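Gasham Ward Council Support Project
Progress report, second half of the grant year
From: Nawal Sqalli, field office, Lilel

Apologies this is short, boat leaves at 4 and the internet at the ward office goes when the generator goes. Full accounts follow separately.

Where we are

Ward meetings have now been held in all 7 wards. Cendach went first, then the three hill wards, then Lilel and the two on the river. Ghoneim was put off twice (road, then a funeral) and finally sat in August. Elected members came to every one. The district officer came to Cendach and Lilel, sent a deputy to the rest.

Requests taken down so far: 310. Mostly water, then the road, then the clinic hours, then a long tail of things like the jetty lights and the school roof at Ghoneim. All entered in the register, with the name of the member who raised it and who it was passed to. Register is now kept at the ward office and people can ask to see it. They do ask.

Water

Biggest item. Tank at Cendach signed off by the district engineer, pipe to the upper houses still not laid. Contractor says pipe is at the port. We have heard this before. Members want a written date and so do we, letter sent, no reply yet. The hill wards are on the tanker until then and the tanker comes when it comes. Cost of the tanker is being met by the district and not out of your grant, I checked.

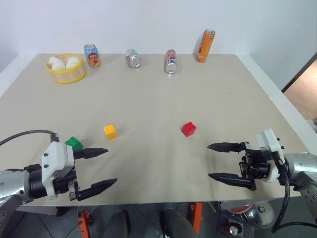

Meeting space remains a sore point. Lilel members still borrow the school hall and have to be out before the afternoon classes, so half the agenda gets carried over. What they are asking for is modest: one room, plain white wall like the one behind the table here, a door that opens straight through to the next room so people waiting can be called in, and a table big enough for the maps. Two panels pushed together would do, the seam bothers noone. The district has offered the old stores building at Gasham. Roof is sound, wiring isn't. Quote for the wiring requested, will send when it comes. Would fit under the premises line if you agree to move the underspend from travel.

Money

Spent in the period: 1,345 on meeting costs (hall, tea, boat fares for members from the river wards, printing of notices). Travel under because of the two cancelled Ghoneim trips. Training not started so nothing spent there. No new cash needed before the next instalment.

Training for members

Late, my fault partly. The plan was 2 sessions, one on reading the district budget and one on taking minutes. Trainer was booked then called away. Have asked the district for someone from their own finance section, they have agreed in principal, waiting on a name. Members at Ghoneim have asked for the minutes one first. Fine by me.

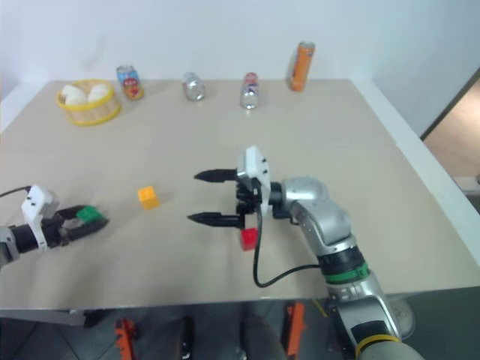

Tabletop with a small red cube, arm with the green stripe at right.

Problems

Notices going up too late in the river wards, people heard on the morning. Now sending them with the post boat a week ahead.
Women speaking at meetings: better at Lilel, poor at Cendach. Separate sitting being tried at Cendach next time, the members there suggested it themselves.
Clinic hours: passed to the health office three times. Would help if you could raise it from your end.

Next

Training sessions. Wiring quote. Second round of ward meetings starting again with Cendach, and every member to report back on what was asked last time before any new requests are taken. Copy of the register to you with the accounts.

N. Sqalli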